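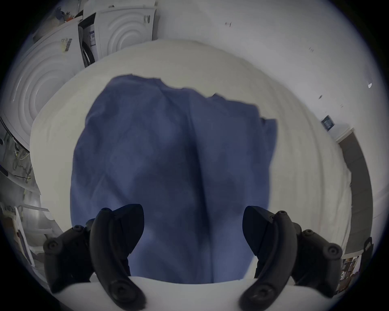

Unit 6 – Can machines do the chores yet? Laundry and the packing bench

Reading time: 5 min

Short answer for the exam-minded: some of them, slowly, in a room they already know. Long answer is the rest of this handout. Bring it to the seminar with Demetrio Marín, he won't have spares.

1. Rigid things v floppy things

A mug has one shape. Pick it up, turn it, still a mug. Most of the shop-floor success stories are about things like that – boxes, castings, bottles in a row. Cloth has no fixed shape. Drop the same shirt twice, get two different heaps. So the robot can't carry a model of "shirt" and match it to what it sees, at least not simply.

What it needs to find out before folding:
– where the real edges are (a crease looks a lot like an edge)
– how many layers at the point it wants to grip
– which side is up, if it matters
– whether anything is tucked underneath

Last week's slides had layers before edges, swap them round please.

2. Grasping

Two fingers is the usual choice. Cheap, strong, easy to control. Trouble is thin cloth on a flat surface, because the fingers have to get under or pinch. Pinch a ridge and you get two layers, sometimes four. Fine for carrying a garment to a basket. Useless for folding, where you want a corner and only the corner.

Soft support makes it worse and better. On a mattress the fingers can press in a bit without hitting anything hard, but the sheet comes up along with the garment. On a table you can slide the cloth, but a millimetre too low and you've hit the top. Draw both cases, label the forces.

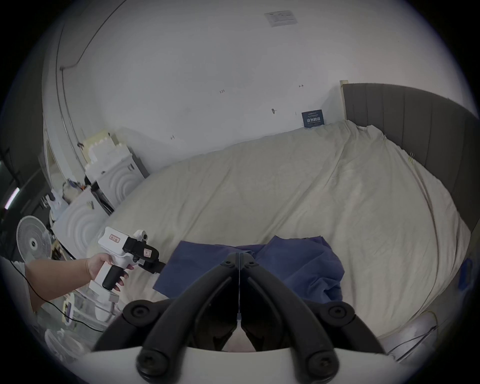
Two hands help a great deal. One holds, the other smooths or lifts. People do this without thinking, and it is where a lot of the difficulty hides: the second hand has to know what the first is doing, and the cloth between them moves as well.

3. Learning from people

Older way – write the fold as a fixed list of moves. Works until the starting heap is different. Newer way – have people do the job many times holding the gripper themselves, record the lot, train on that. No robot arm needed for the recording, so it can be done in ordinary rooms. Downside: a person corrects mistakes so fast that the recordings may hold very few proper failures, and then the machine has nothing to copy when it goes wrong. Obadia Shemweta will say more on this, I've only got the outline.

4. The Drencombe trial (our running case)

Towels and work shirts, one folding station. Numbers you need:
– 24 garments per run
– 17 folded well enough to stack
– 57 seconds for a typical shirt, from first touch to let go
– 12 seconds for the person working next to it

Note the seven that failed. Most were never flattened properly to begin with, the fold itself was ok. Babak Kermani reads this as a perception problem. Iñaki Ibarra says grip, becuase the fingers kept taking two layers. Both are defensible, pick one and argue it.

Compare Trunell, packing bench, boxed parts only. Far fewer stops. But the boxes arrive the same way up every time, and someone upstream is paid to see that they do. Does that count as automating the job? Discuss.

5. Home v workshop

Workshop: same light, same bench, same goods, a person near by to clear jams. Home: bed one day, table the next, cables, a fan, other stuff in the way. Also nobody wants to stand guard over a machine folding their socks. Speed matters less at home (it can take all afternoon) but reliability matters more. Safety too – see the Condari reading, section two only.

6. For next time

– Pick one chore. Break it into steps a two-fingered machine could manage. Mark the step you think fails first and say why.
– Half a page on whether 17 out of 24 is good enough, and for who.
– Read the Lorente chapter on deformable objects, skip the maths if it's new to you, we'll do it on the board

Questions to Aurelio Carretero, not me, I'm away until the reading week.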